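The Bowl at Dogar

Alfredo Aquino had washed, stacked, glazed and (twice, memorably) dropped crockery for the Dogar pottery works at Mulotthorpe since before his daughter was born, and when the Stillumano people came up from Edgate in August to teach a pair of arms to do the finishing bench, he did what his mother would have done and put the kettle on.

They were nice enough, the Stillumano lot. Young, mostly, and always hungry. They set up in the carpeted room behind the office, where the old sample shelves used to be, and every morning at 7:30 Alfredo brought them whatever pieces they'd asked for, wrapped in newspaper in a milk crate, and stayed to see what became of them. He wasn't told to stay. He'd been told, by a letter with a very friendly opening paragraph, that the finishing bench would go from six people to two, and that his experience was valued, and he supposed that standing there with his arms folded was a way of having it valued.

"What do you look for when you pick one up?" the girl at the laptop asked him on the second morning.

Well, he'd never been asked that. He picked up a bowl and turned it over and thought about it for so long that she went and got herself a biscuit. You looked for the foot, he said finally, whether it sat flat, but you didn't look, really, you felt it wobble in your wrist before you'd set it down. And the lip. People chipped the lip because they grabbed for it, it being the handiest bit, and you had to go under, like lifting a baby's head.

She wrote all of it down, even the baby. He went home and told Rosa, and Rosa said they ought to be paying him extra for that, and he said, love, I think they're paying me to leave.
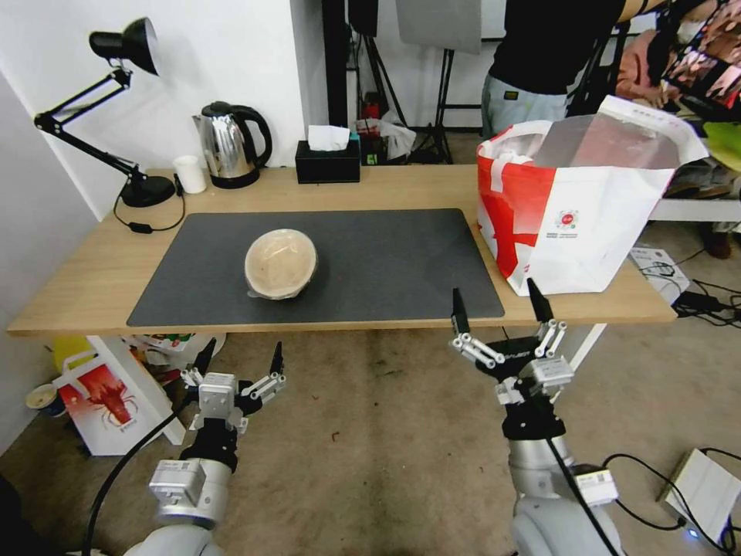
The speckled bowl on its mat, both hands open below the table.

By the 146th try he had stopped folding his arms and had started muttering at it, the way he used to mutter at the apprentices. Under, go under. The white fingers opened and he found that his own had opened too, down by his pockets, where he hoped the girl couldn't see.

"You could stay on and do this," she said, not looking up. "Teaching. I could ask them."

Alfredo thought about the other four on the bench, and about the colour of the glaze room first thing in the morning, and about Rosa. Then he asked her whether she wanted milk in her tea.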